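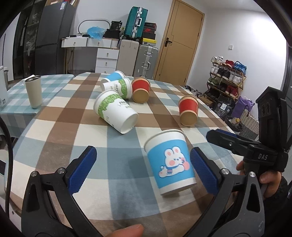 Paper cups on the checkered cloth, rabbit in front.

I own plenty of mugs. I have a shelf of them, including one from a dentist in Nastoddale that I have never visited. And yet every time more than five people are expected, I buy paper cups, and I always buy the wrong amount in at least two patterns.

The light-blue one with the rabbit is my favorite, which is a silly thing to feel about something headed for the trash. It has pink cheeks and a blue outfit and looks better rested than I do. The ones with green leaves were supposed to be the grown-up choice. The brown ones with the red band came from Gönül Bayram, who said they were left over from her sister's engagement and would I please take them out of her hallway. I took them. There were 104 in the bag. That was last November and I have made a small dent.

What I can't do is keep them upright. A paper cup weighs nothing, and on a tablecloth with any kind of wrinkle it's only waiting for an excuse – a sleeve, a door, somebody sighing. Muammer suggested filling them sooner. I suggested he iron the cloth. We have left it there.

I do love that cloth, though. Brown, gray-blue and cream squares, and between them they can hide almost any drink I serve. Coffee goes in the brown and tea can pass for cream if you don't look hard. Cherry juice is still an open question.

Next time I'm putting the mugs out, dentist and all. The rabbits can go back in the cupboard until somebody under seven comes over, or until I want one for my own coffee.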